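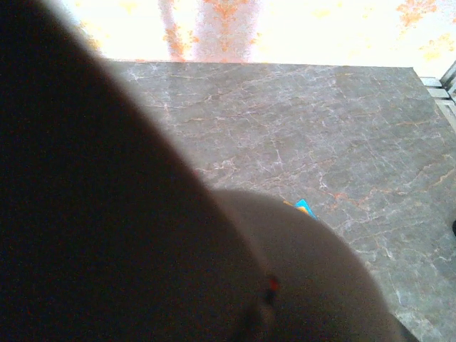

Conversations on Work and Technology: The Sample Counter at Dahlgren

When the Dahlgren order center in Turkevholm introduced its first robot arm in July, the 47 people who work there received a two-page notice and an invitation to a briefing. The notice stated that the arm would take over part of the picking and sorting of small items, that no position would be closed during the trial, and that schedules would remain as they were. It did not say what the work would be like once the arm was running.

Harriet Iwasaki, operations manager, wrote that notice. She acknowledges that it left a good deal out. "We told people what would stay the same," she said. "What they wanted to know was what would be different, and at that point I could not have told them with any accuracy."

Ms. Iwasaki and Hermenegildo Rosales, a senior picker with long experience at the center, were interviewed separately for this series. Both were asked to speak about daily practice and to leave aside the terms of the supply contract with Fundico, the firm that installed the system.

Before the trial, small items were handled entirely by hand. A picker stood at the counter, read the order slip, took each item and placed it in the tray for that order. The work is light, but it is repetitive, and it calls for a great deal of reaching. Mr. Rosales described the end of a shift under the old arrangement in practical terms. "Your legs are fine. It is the shoulder, and it is the thumb. You pinch flat things off a hard surface all day and by four in the afternoon the thumb does not want to close."

Flat items are also the ones that give the arm the most difficulty. Thick cartons and rounded goods are picked up on the first attempt in most cases. Cards, thin packets and anything that lies flush with the counter may need several attempts, and some are passed back to a person. The software that controls the arm, called Zemum by its supplier, places such items on a list that appears on a screen beside the station. In the first week of the trial the list reached 122 entries in a single shift. It now stands at 65 on a typical day.

Clearing that list has become a task in its own right, and it was not foreseen in the original plan. "We had written a job description for someone who watches," Ms. Iwasaki said. "We needed one for someone who steps in." The position is now called station attendant. It is filled by rotation, with two attendants on each shift, and carries the same rate of pay as picking. Whether it should carry a higher rate is under discussion between management and the employee representatives. Ms. Iwasaki declined to predict the result.

Mr. Rosales was among the first to be trained as an attendant. The training lasted three days, most of it spent on stopping the arm safely, releasing an item held in the gripper and restarting the cycle. He considers that part well organized. He was more critical of the instruction on screen messages, which he described as written for the people who built the system. "It would say 'grasp confidence below threshold.' I have picked small goods for years. I know what a bad grip is. Say it is a bad grip." The wording of the messages has been revised twice at the request of the attendants.

Asked whether he regarded the arm as a threat to his employment, Mr. Rosales answered with some care. He said that he believed the assurance given for the trial period and had no opinion on what would follow. He was more troubled by a change that is harder to put into a notice. Pickers used to stand across from one another and talk while they worked. An attendant stands alone, inside a marked area that others are asked not to enter. "You have the company of a machine that makes the same sound all day. I do not hate it. But I used to know whose daughter was getting married."

Ms. Iwasaki confirmed that isolation had been raised in the first round of staff meetings. Rotations were then shortened from a full shift to half a shift, and the two attendant positions were moved so that each can see the other. She regards the second measure as insufficient. A further change to the floor layout has been requested and is awaiting review by the safety office.

The effect on physical strain is easier to describe. Attendants reach less often than pickers, and several employees who had asked for lighter duties have been placed on the rotation. Mr. Rosales reported that his shoulder had improved. He added that standing and waiting brings its own fatigue, and that he now asks for the morning half whenever it is available.

There is also the matter of skill. New employees used to learn the goods by handling them, and within a season could tell two similar packets apart by touch. Ms. Iwasaki is concerned that people trained first as attendants will meet only the difficult items and never acquire a feel for the ordinary ones. For this reason every new employee now spends the first month at the manual counter, which remains in operation for large and mixed orders.

Mr. Rosales teaches part of that month. He starts trainees on thin packets, sliding each one toward the edge of the counter until there is something to hold. "I showed the technician from Fundico the same thing," he said. "He wrote it down. We will see if the arm learns it before the new people do."

The trial continues through the winter schedule. Employees with questions about the attendant rotation may speak to their shift lead or to the operations office.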